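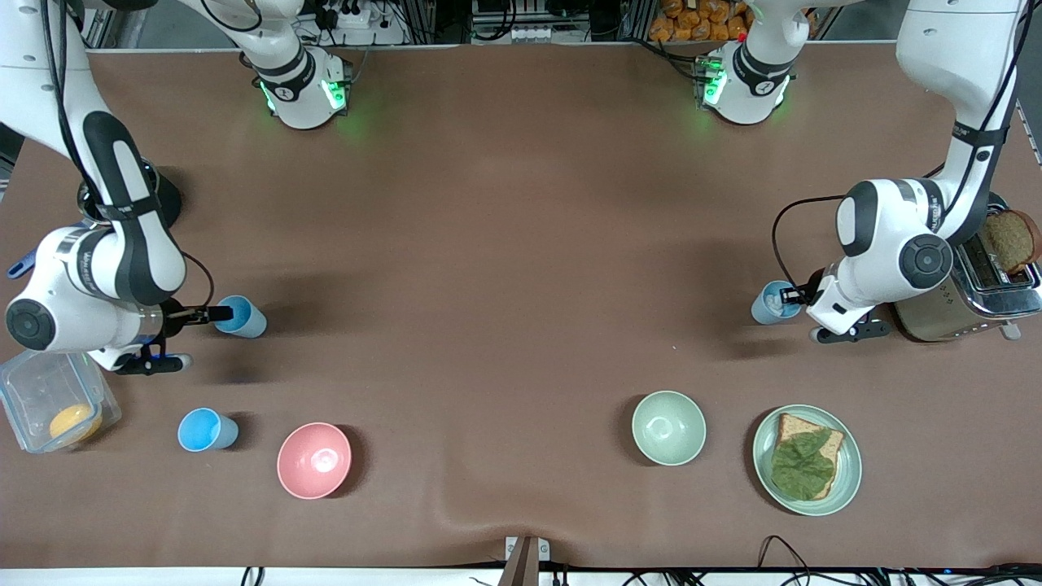
Ondero, February

Section 4. Filling, starting and cleaning the Zillent drawing pen

This section applies to the Zillent refillable pen in all line widths. Read it through once before opening the ink. Users who have the older screw-cap model should follow the supplement on page 43, as the reservoir is removed in a different way.

4.1 Before filling

The pen is delivered dry, with the nib section hand-tightened and the reservoir empty. Only water-based pigment or dye inks marked for technical pens may be used. Mulder 521 Black and Mulder 404 Sepia are both approved. Shellac inks, acrylic inks and fountain pen inks with added shimmer must not be used in any width.

Caution: Ink stains are permanent on cloth and unsealed wood. Cover the table and keep a damp cloth within reach.

4.2 Filling the reservoir

1. Unscrew the barrel by turning it anticlockwise while holding the coloured ring.
2. Pull the reservoir straight off the nib section. Do not twist it.
3. Shake the ink bottle gently and leave it to stand for one minute so that the bubbles rise.
4. Fill the reservoir to the lower edge of the moulded line. An overfilled reservoir will leak into the cap.
5. Hold the reservoir upright, open end uppermost, and press the nib section down into it until it clicks.
6. Wipe away any ink from the outside of the collar.
7. Refit the barrel and tighten it with the fingers only.

Note: The two narrowest widths take noticeably less ink than the others. The line on the reservoir is set lower for this reason and should not be taken for a fault.

4.3 Starting the line

1. With the cap on, hold the pen level and rock it from side to side a few times. A faint click from the weighted wire should be heard.
2. Remove the cap and hold the pen upright over scrap paper for ten seconds.
3. Draw short strokes without pressure until the line is even.
4. If no ink appears, replace the cap and repeat from step 1. Never tap the point on the table.

For dense pattern work, such as repeated borders, petals and hatching, the pen should be held nearly upright. A low angle wears one side of the tube and the line will begin to vary in width. Smooth paper is recommended. The nibs are tested on Runier smooth board, and a test nib is expected to draw some 600 metres of line on it before replacement. Rough watercolour paper shortens this considerably and may leave fibres in the point.

Caution: Do not draw over wax crayon, oil pastel or heavily applied coloured pencil. Complete the ink outline first, let it dry, and add the colour afterwards. 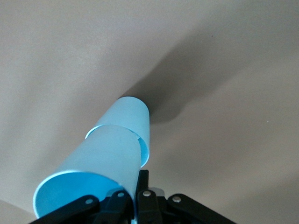 Ans Hendriks writes that her narrowest pen skips whenever she returns to a drawing after lunch, although it runs perfectly well in the morning, and asks whether the nib should be replaced. Replacement is not normally needed in such a case. The cap should be closed until it clicks even during short breaks, and the pen laid flat. If skipping continues, clean the nib as set out below.

4.4 Routine cleaning

Clean the pen at every second refill, at each change of ink, and before storing it for more than two weeks.

1. Empty the reservoir and rinse it under cool running water.
2. Stand the nib section in clean, lukewarm water for one hour.
3. Change the water and repeat until it stays clear.
4. Shake off the excess and leave all parts on absorbent paper overnight.
5. Reassemble only when every part is fully dry.

Caution: Do not withdraw the wire from the nib in the three narrowest widths. A bent wire cannot be straightened and is not covered by the guarantee.

Hot water, spirit and household detergents must not be used. For dried ink, see Section 5, Blocked nibs.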